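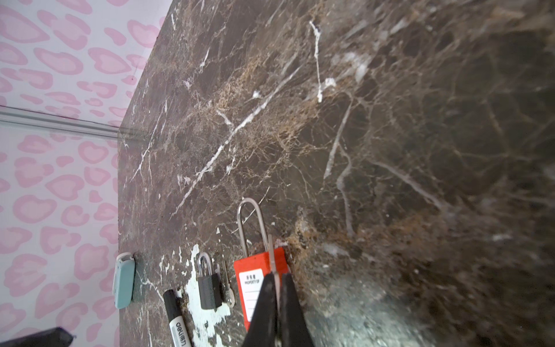
From: Krishnamoorthy Marar
To: Arkik makers' list
Date: 2 Oct 2025
Subject: Re: Labelling the lockout padlocks

Hello all,

Thanks for this, it's a good question and one I've been meaning to bring up myself! Your message first, then my ramblings underneath.

> Does anyone have a sensible way of writing names on the red lockout
> padlocks? We bought 28 of them in March for the workshop at Flurnau
> and half the names have already rubbed off. Mine now says "P t r"
> if you hold it to the light. I've tried biro (hopeless) and a paper
> sticker over the top (went furry within days). Also, do you put the
> name only, or name and phone number? The label has room for a bit
> more than a name but I don't want to end up writing an essay on it.
> And what do you do when somebody leaves?

Right. I've been through all of this. We've got 31 of the things over here, all red, and for the first few months every single one was blank, so when one was left hanging on the isolator for the bandsaw we had to go round the whole building asking whose it was. Never again.

The sort I like has the white label on the front of the body with PROPERTY OF at the top (in Chinese as well as English) and four lines under it.

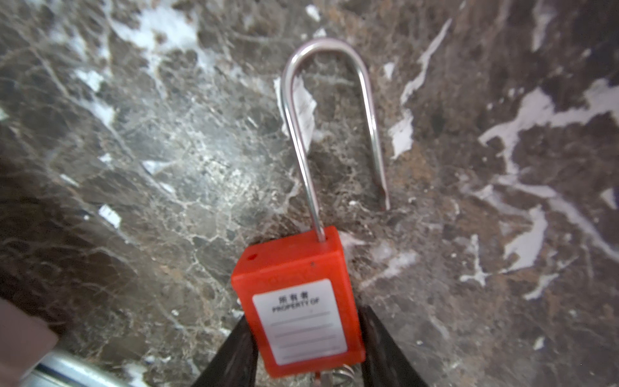
I use the first line for the name, nice and big, second line for the phone extension, third for the bench or department, and I leave the fourth empty. You'll want it sooner or later - ours is where we put "visitor" when one gets lent out. Block capitals, please, whatever else you do. One chap here signed his like a cheque and I still can't read it.

As for pens, a permanent marker beats everything else I've tried, but wipe the label first with a drop of surgical spirit and let it dry properly. Greasy thumbs are what did for most of mine, I'm fairly sure. Then write it and leave the lock alone overnight. I did a batch in the morning once and handed them out before lunch, and they were all smudged by teatime (my own fault). A strip of clear tape over the top helps as well, though trim it well inside the edge of the label or it lifts at the corners and collects fluff.

I do mine at home on the kitchen worktop, with the shackles open so they'll lie flatter and don't roll about while I'm writing.
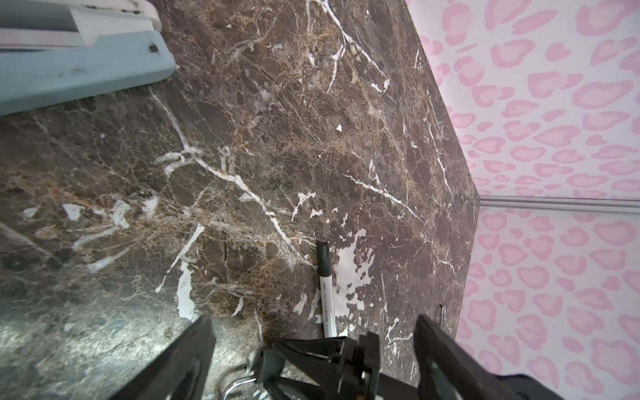
Do put something down first if you care about the surface, mind. Marker on stone is no fun at all, and I've got a shadow near our kettle to prove it.

When somebody leaves, the same surgical spirit on a bit of kitchen roll takes the old name off, but it needs a good rub and you may take a little of the printing with it. After two or three owners I'd sooner stick a fresh label on. Keep a written list too, lock number against name. Mine's in a notebook from Sterby and it lives on a hook by the key cabinet.

Has anyone tried engraving the body instead? Somebody at Bisgaard was keen, but I'd want to check with the maker before scratching into a safety lock.

All the best,
Krishnamoorthy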